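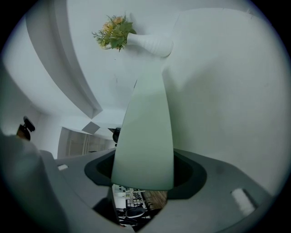
When my landlady in Narkside raised the rent by 80 a month, she sent the news by text message, at eleven in the evening, with a smiling face at the end. I was not angry about the money. Prices go up, I can read a newspaper. I was angry about the smiling face, and it took me some weeks to understand why.

In the town where I grew up, bad news came to the door. If the baker could not give credit any more, he walked to your house and said so, and he had to stand there while my mother looked at him. It was unpleasant for both of them. I think this was correct. The person who brings the trouble should carry a small part of it.

Now we have made the giving of bad news very light. My friend Revathi Hegde worked six years for a company in Larnia and lost her position by a letter which began with "Hi there." The letter was sent to 50 people. She told me she read it three times, looking for her own name.

People answer me that a message is kinder, that it lets you cry in private. Despina Buzatu, with whom I argue about everything, says she would hate to be fired face to face and then have to be polite about it. I accept this for some cases. Still, I notice that it is mostly the sender who praises the message for its kindness.

I do not ask for a law. I ask that before we press the button we consider the telephone, or the stairs. My landlady lives one floor above me. I paid the new rent in March, in cash, and I went up to give it to her by hand. She offered me coffee and we talked for an hour about her knees.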